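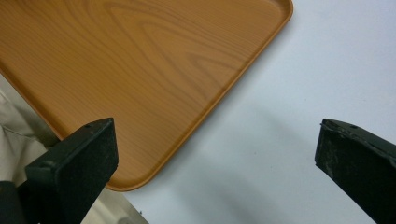
Trays with a grain

The serving tray is a simple object to specify. It needs a flat base, a rim high enough to stop a cup and a surface that will put up with a damp cloth. Most of the argument is over the finish, and for household trays the finish people keep asking for is wood grain.

A printed grain is a picture of timber on decorative paper. The paper is soaked in resin, laid over a core and pressed under heat until the layers bond. The pattern nearly always copies a plain-sawn board, cut so that the growth rings meet the face at a low angle. This gives the pointed arches known in the trade as cathedrals, with long lines running out on either side. A quarter-sawn board gives straight, narrow stripes, and on a tray these tend to look like a fault in the printing.

Athina Christodoulou drew patterns for the tray maker Warnholm before setting up on her own. She works from scans of real boards, which she then edits heavily. Knots come out first. A knot is easy to recognise, and if two trays on the same table have an identical one in the same corner, the eye goes straight to it. Arches and ovals can be repeated with much less risk.

'Colour takes longer than the pattern,' she says. 'Honey shades are the hardest. Under a warm bulb they go orange, and by a north window they can look like weak tea. I keep a sample on the kitchen windowsill and another in the hall.'

The rim causes more trouble than the base. Flat sheet will bend in one direction without complaint, but a rounded corner asks it to bend in two, and the surplus has to go somewhere. If the radius is too tight the paper creases or the resin crazes. If it is too wide the tray loses usable area and a square plate will not sit into the corner. On Warnholm's Costello pattern the settled figure was a corner radius of 40 mm. Colour also shifts at the bend. Where the sheet stretches the print thins, and where it bunches the tone deepens, so a rim seldom matches its base exactly. Some makers add a plain band of darker colour to the edge and avoid the comparison.

Sheen is a separate decision. A full gloss shows every fingerprint and throws the ceiling light back at whoever is pouring. A dead matt hides marks but holds on to grease, particularly along the inside curve of the rim. The usual compromise is a low satin, which gives a soft reflection and wipes clean in one pass.

Dilani Kanagaratnam buys tableware for a group of tearooms and has used printed trays alongside solid beech ones. Her last order was for 232 trays, split between Lastix and Bulel. The beech trays look better for the first year, in her view, and need oiling after that. The printed ones stay as they are until an edge chips, and a chip cannot be sanded out.

'Staff pick the lighter one,' she says. 'I can buy what I like, but at four in the afternoon the beech is still on the shelf.'

Care is straightforward. Use warm water and a little washing-up liquid on a soft cloth, then dry the tray at once, paying attention to the inner edge of the rim where water collects. Scouring pads cut through the clear top layer and leave dull patches. Hot pans are best kept off it – a teapot is fine, but a casserole straight from the oven may blister the surface. Tea stains will usually lift with bicarbonate of soda mixed to a paste, left for 5 minutes and rinsed.

For storage, stand trays on edge in a narrow cupboard slot. If they have to be stacked, put a sheet of kitchen paper between each pair, as grit caught under a base will scratch the face of the tray beneath it.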